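Boiler and vent checks to begin on Pernbridge estate in June

Homes on the Pernbridge estate in Dollville are to have their heating systems and air vents inspected and cleaned from June, under a contract awarded to the local firm Barbier Heating.

The work covers 359 homes, most of them flats heated by warm air units fitted when the estate was built. The rest have gas boilers and radiators, and will get a standard boiler service along with a check of the kitchen and bathroom extractor fans.

Zatia Homes, the landlord, said the programme had been brought forward after a rise in repair calls over the winter. It logged 236 reports of poor heating on the estate between November and March. Noisy fans and weak airflow were the most common complaints, followed by rooms that stayed cold with the heating on.

Engineers will start with the three blocks nearest the main road and move on to the terraced houses behind the shops. Each visit is expected to take up to two hours in a flat with warm air heating and less than an hour elsewhere. Filters will be replaced where they can't be washed. Ducts will be brushed and vacuumed from the grilles back to the unit, and the grilles themselves taken off and cleaned.

Tenants will not be charged. Leaseholders, who own 129 of the homes, can have the same work done at the contract price if they book before the engineers reach their block. Those who already have their own service arrangements will be asked to send in a copy of the latest gas safety record.

Letters giving a date and a morning or afternoon slot will go out a fortnight before each visit. Morning visits run from 8am to noon and afternoon visits from 1pm to 5pm. Anyone who cannot be at home may change the appointment once by phone or through the tenants' website. After a second missed visit the home will be moved to the end of the list, although gas safety checks that are due will still be followed up separately.

Residents are asked to clear a space of one metre in front of the heating cupboard and to move furniture, shoes and coats away from floor and wall grilles before the engineers arrive. Pets should be kept in another room. Heating will be off during the visit and should be left off for half an hour afterwards.
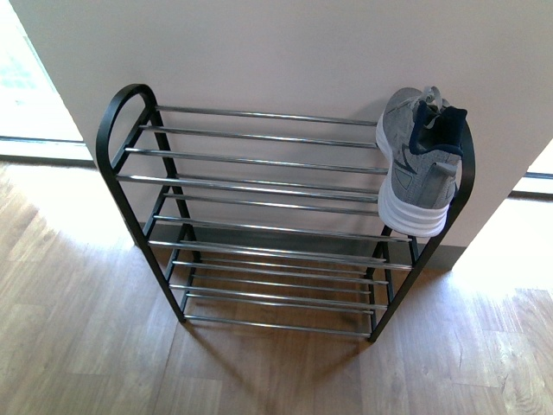 Hallway items such as shoe racks should be moved if they stand over or against a vent.

The last full clean of the ducts on the estate was carried out eight years ago. Zatia Homes said it now planned to repeat the work every four years across all 2942 of its properties that have some form of mechanical ventilation, with the Dollville homes going first.

Barbier Heating will also fit carbon monoxide alarms in any home with a gas appliance where there isn't one already, and replace those past their expiry date. Faults found during the visits will be repaired the same day if the parts are on the van. Larger jobs, including the replacement of whole units, will be passed to the landlord's repairs team and booked in for later in the summer.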